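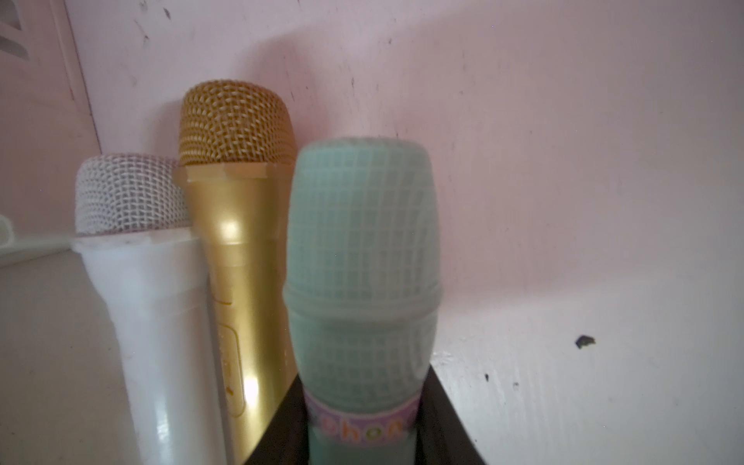
Wrist cam view, toy mics, shiny gold one in the middle

skiltular_dan
Really pleased with this bench! I'm running the Cerolo policy on two arms and it picks things out of the tray nicely, but the gold mic is my headache. Those highlights on the handle slide about as the wrist moves, and the grasp point slides with them. Over 50 tries it went for the bright spot far more than I'd like. Anyone beaten this?

wevstead
Lovely problem. Lock the exposure on the wrist cam first. Auto exposure plus shiny plastic is misery.

skiltular_dan
Locked already, at 600. Helped a bit.

ametepe_fan
I'd stop leaning on the wrist view so early. Ours only gets a say in the last 28 mm, and before that the fixed camera does the lot. 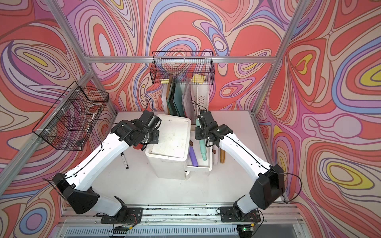 With both arms reaching in from the front rail you also want the planner to know where each elbow is, or they'll queue politely for ever. I keep 3 waypoints per arm and replan between them. Works a treat, and it's so fun to watch.

wevstead
Don't agree on the wrist view. If the fixed camera is a touch out of calibration you arrive wrong and have no time to fix it. Blend them the whole way in.

ametepe_fan
Then calibrate it! We redo ours every morning.

skiltular_dan
Ha, I can try both. The switch-over is one line in the config. Does anyone mask the highlights before the image goes in, or is that asking for trouble?

wevstead
Masked them in September and lost the edges of the handle too. Random brightness in training did more for us. I'll dig out the settings tonight and post them here.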